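Ticket 171 - shoe tidy task, arm stops over sneaker
Status: open
Site: Pimedville test flat
Software: Plinex 3, simulation only

Reported: The task is to pick one sneaker off a wooden table and put it on the rack. In 49 simulated runs the grasp planner gave up in 7. Each time the arm went in from above, held over the opening of the shoe and timed out. No collision logged.

Tried so far: Restarted the planner. Raised the time limit. Neither changed the count.

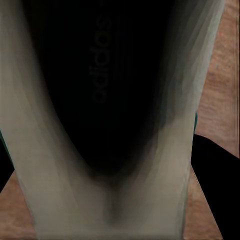
Next thing to check is depth inside the shoe. The insole is close to pure black and the walls are pale, and I suspect the planner reads the opening as a hole with no floor - then it can't settle on a wall to pinch. Will rerun with a lighter insole and the same start poses.

Reply from Vendberg support: Please attach the depth log for one failed run.

Update: Log attached. The customer wants to know if this can tidy a hallway yet. I told them no, not with dark shoes. Leaving the ticket open until the rerun is in.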